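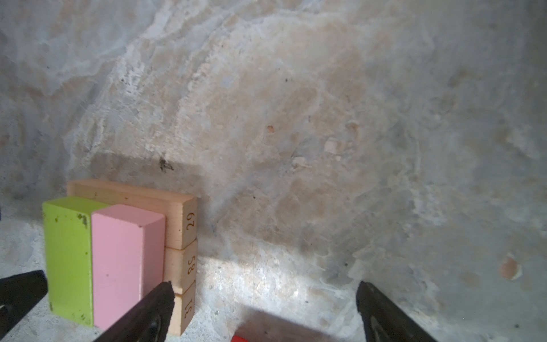

Sesix Block Set

The Sesix Block Set is a kit for practicing and testing robot manipulation on a tabletop. It is sold by Skulach, a small maker of laboratory supplies, and it consists of wooden blocks, a set of printed task cards and a software package for keeping records of trials. The kit does not include a robot. It is meant for schools, research groups and companies that already own an arm with a gripper and want a simple, repeatable group of objects to work with.

The current version was released in January and is the second one. This article describes the second version unless it says otherwise.

Contents

The kit exists in two sizes. The small one has 30 blocks and the large one has 50. In both sizes the blocks are divided into two families, which the manual calls "plain" and "color".

Plain blocks are unpainted, and they carry a small printed number on the end face. The numbers do not run in order inside one box. Skulach takes them from a longer list, so that two boxes bought by the same laboratory can be mixed and later sorted again. For this reason a box may well contain a block 29 and a block 83 with many numbers missing in between. The owner finds the list of his own box on a sheet under the lid.

Color blocks are painted and have no number. They come in lime green, light pink and several other colors, and some of them have an angled top instead of a flat one. The angled top is harder for many grippers, as a block of this kind gives less flat area to the fingers when it is taken from above.

The task cards are printed on both sides. The front shows the arrangement that must be built or taken apart, and the back gives the rules for counting a trial as good or failed.

Tasks

The cards are grouped in 5 levels. The first level asks for single blocks that stand free on the table. The second level adds a target place. In the third level the blocks touch each other, for example two color blocks upright side by side in front of a long plain block that lies flat. The robot must take one of them and leave the others where they are. The fourth level uses stacks, and the number on the end face may be turned sideways, which causes difficulty for software that reads text only in the upright position. The last level combines all of these and sets a time limit.

A trial is counted as failed if a block other than the named one leaves its place by more than 5 millimeters. The manual permits the user to choose another limit, but it must then be written in the record.

Requirements

Any gripper that opens wider than the short side of a block can be used. The manual recommends fingers with narrow tips for the third level and above - wide fingers often push the neighbor block before they close. A camera at the wrist is recommended too, although a fixed camera above the table is accepted on all cards.

No special table is needed. Skulach advises against a shiny surface, and the manual suggests that users also train on a mottled or speckled one. On such a background the shadow of the blocks and of the gripper itself is more easily mistaken for a mark, and a program that works well on a plain white table may lose part of its accuracy.

Software

The recording program is called Brelon. It stores the card number, the result and the pictures from the camera for each trial, and it can export a table for use in other programs. It runs without an internet connection. A shared collection of 3310 trials is supplied with the large kit and can be bought separately by owners of the small one. Brelon does not control the robot, and the user has to write the connection to his own arm.

Differences from the first version

In the first version the numbers were printed on the long side of the block, and they could not be seen when blocks were put next to each other. They were moved to the end face. The edges of the blocks are now slightly rounded, and the task cards for stacks are new. Blocks of both versions have the same dimensions and can be used together, but the old blocks are not permitted on cards where a number must be read.

Sale and service

Skulach sells the kit directly to customers. In the Netherlands and Belgium it is also supplied by the dealer De Graaf, who offers a half-day installation service in which Brelon is connected to the arm of the customer. Single blocks can be ordered again by number if they are lost or damaged. Color blocks are replaced only in pairs. The paint is not covered by the warranty, as scuffs and small dark marks from the gripper fingers are considered normal wear.

Last revised 3 May 2019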